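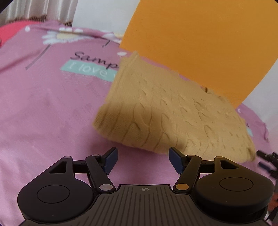 What is the best way to store a chunky knit sweater, folded or on a hanger?

Folded, every time. A heavy cable knit pulls itself out of shape on a hanger, and the shoulders are usually the first part to go.

FOR IMMEDIATE RELEASE
1 Oct 2026

Berkdale Folding Evenings Return for Sweater Season

I'm Kylie Mahuika, and I run the folding evenings at Flulleck, our little home and laundry shop in Berkdale. We're bringing them back this fall, and I am so pleased about it! We took the summer off (it's hard to get anyone excited about wool in a heat wave) and I've missed the chatter and the piles of knitwear.

If you haven't been before, it's very simple. You bring a couple of sweaters from home, the bulkier the better, and we fold them together until they sit flat and stay that way. I like to start with something like a mustard-yellow cable knit, folded into a flat rectangle on a bedsheet. Cables are wonderful for learning on, as you can follow the twists with your eye and tell right away if a side has gone crooked. And a bed is where most of us do our folding anyway, so why practice on a fancy table?

There are 11 places at each evening. We'll run two evenings a month through the winter, with the last ones in May, when we switch over to packing the heavy things away.

My fold hasn't changed. Sweater face down, smooth it out with flat hands, sleeves straight across the back, sides in, then up from the hem in two turns. Go easy on the pressing — cable knit has some height to it and you don't want to squash that out. Then flip it over and leave it alone. People always want to fuss with the collar!

New this year is a session on storage with Prodromos Manolakis, who spent years in the stockroom at Sotiropoulos, the knitwear store over in Urkness. He has strong feelings about overstuffed drawers.

"Kylie folds nicer than I do, but I can get more on a shelf," says Prodromos. "Heavy ones at the bottom, and don't stack them so high that you have to dig. If you have to dig, you'll have a mess by the weekend."

He's also going to talk about washing before you store, what to do with a sweater that has already stretched, and whether cedar blocks are worth the money. I think they are. He doesn't, so that part may run long.

Each evening lasts two hours, with a tea break in the middle. Please bring clean sweaters, and if you have an old printed sheet you don't mind using, bring that too — we have a few at the shop but they go quickly. Kids are welcome with a grown-up and tend to be very good at the sleeves.

To book a place, stop in at Flulleck in Berkdale and put your name on the sheet by the register. Reporters and local bloggers who would like to come along can ask for me at the shop, and I'll save you a spot and a sweater.

ENDS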